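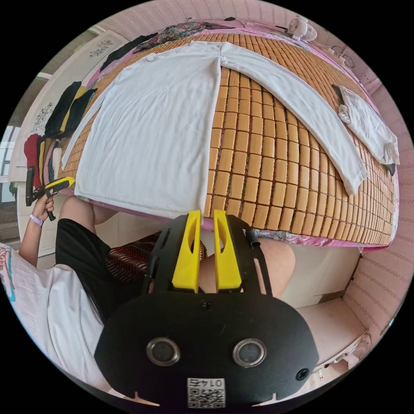 The Border That Moves

Two small countries that share a river ought to have a simple time drawing a line between them. Jerken and Estik have been trying for most of a century, and the line on their maps still runs in two different places.

The Plaseck rises in the hills of northern Jerken, drops onto a flat plain and wanders east for 900 miles before it reaches the sea. For a good part of that distance it is the border. The treaty that ended the last war between the two states says so in one sentence: the frontier shall follow the middle of the main channel.

The trouble is that the main channel does not stay put. Spring floods cut new bends and fill old ones. A village that went to bed in Estik has more than once found itself on the Jerken side of the water, with its mayor, its post office and its tax records all facing the wrong way. Jerken holds that the border moves with the river. Estik holds that it stays where the river was on the day the treaty was signed.

Both positions have support in law. When a river shifts slowly, grain by grain, the usual rule is that the border goes with it. When it jumps to a new bed overnight, the border stays behind. The Plaseck does both, sometimes in the same season, and the two governments have rarely agreed on which kind of change they were looking at.

For years this hardly mattered. The disputed land was marsh and poor pasture, and farmers on both banks made their own arrangements. They grazed cattle across the line, married across it and sold their milk to whichever dairy paid more. Guards waved them through.
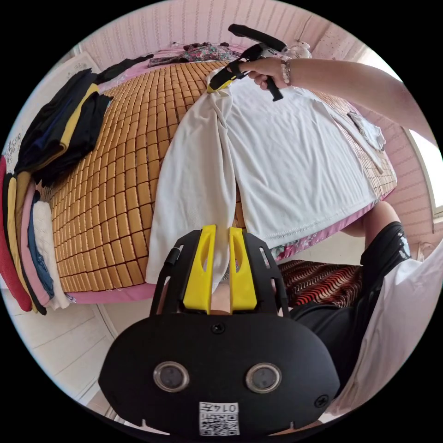
What changed

Gas changed it. A survey completed in October found a field under the southern marshes, most of it beneath the strip that both countries claim. Within weeks Estik had put up a fence. Jerken moved a brigade to the old barracks at Christodoulou, a market town nine miles from the water, and began to stop Estik barges for inspection.

Neither army is built for a long fight. Jerken keeps 1,007 regular troops in the border district, and Estik has 837 on its side. Their heavy equipment is old and much of it is short of parts. Officers on both sides know this, and it has probably done more to keep the peace than any of the statements coming out of the two capitals.

The danger is of another sort. Patrol boats now pass within shouting distance of each other several times a day. Each side uses its own charts. A boat that is well inside home waters on one chart is an intruder on the other, and the crews have orders written by people who have never seen the river in fog.

A way out

The sensible course is to split the question in two. Who owns the gas can be settled by a joint company, with the income divided by a fixed share while the lawyers carry on. Countries with far worse relations have done this with offshore oil. Where the border runs can wait for a proper survey, done by outsiders and accepted in advance.

In the meantime the two navies need a shared chart – even a bad one – and a telephone line between their river stations. Estik proposed the line last year. Jerken said it would agree once the fence came down, and there the matter has sat.

The talks are due to open again in April 2018. The first item on the agenda, as before, is the wording of the agenda.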